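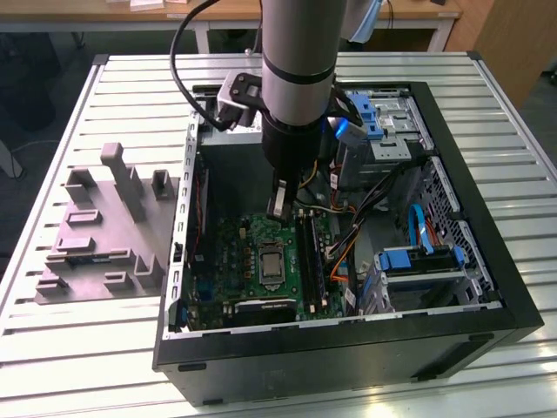 Notebook, PC teardown cell, September

Morning. Checked the wrist bolts before anything else. Kipchumba says the drift we keep logging is thermal. I don't buy it. Thermal drift would settle once the arm has been running a while, and ours wanders all day. My money is still on the flange or the bracket, or on us being sloppy with the zero.

Marked the flange bolts with paint pen and re-torqued all of them. Two moved a little. Kipchumba took this as proof of nothing, and he may be right. Log it anyway.

Cycle counter at 2,542 when I started. The Rilten maintenance sheet wants the gripper fingers looked at every 300 cycles. I can find 7 entries in this book, which should be 8, and one of those just says "ok". Whoever wrote "ok": ok how? Please write down what you measured. I suspect it was me.

Finger gap measured closed: no daylight along the tips. Pads a bit shiny. Did not swap them. The Coneveo rep would like us to swap them, but the Coneveo rep sells pads.

Re-zero. Jogged to the fixture first, touched off on the posts, then went over to the case and repeated the approach by hand at low speed. Fixture agrees with the stored points better than the case does. I have seen this before and I still don't like what it says about how we locate the case on the slats.
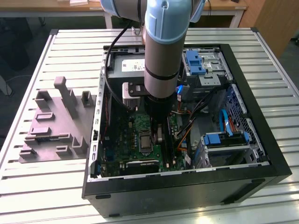
Cable routing is next on my list of suspects. We tied it off the way the Rurkport guide shows, and the guide was plainly drawn for an arm that never has to reach down into anything. What I want to know is whether the cable pulls on the bracket at the bottom of the stroke. The loop hangs down the left side of the arm to the wrist, and with the flange just above the board that is the pose I care about. Power wires in the case run on a diagonal from the drive bays toward the board, so any fix that makes the loop longer also gives it more to catch on. Left it alone for now. Will put a scrap of tape on the cable at the bracket and see if the tape creeps.

Software: the Cuervo update is still not installed and I'm not installing it in the same week as a re-zero. If the numbers change I want to know which thing changed them. Kipchumba disagrees, says the release notes mention a fix to tool offset handling. The release notes for the last one mentioned that too.

Also tried his warm-up routine, since he will ask. Ran it twice, touched off on the tall post after each. Readings differed, but by no more than they do when I touch off twice in a row without it. So either the warm-up does nothing or my touch-off is too rough to show it. He is welcome to repeat it with the dial indicator, if anyone can find the dial indicator.

Grease: not due. Wiped down the link and the bracket. Screws on the sensor mount snug, no paint marks on those yet, do that next time the pen is out.

To do
- stops for the case, so it can't shift on the slats (asked for these before)
- tape check on the cable
- finger gap again at the next interval, with a number this time
- back up stored points before anyone touches Cuervo

4:40 pm. Bolt marks still lined up. Drift at last touch-off smaller than this morning's, same direction. Not calling it fixed.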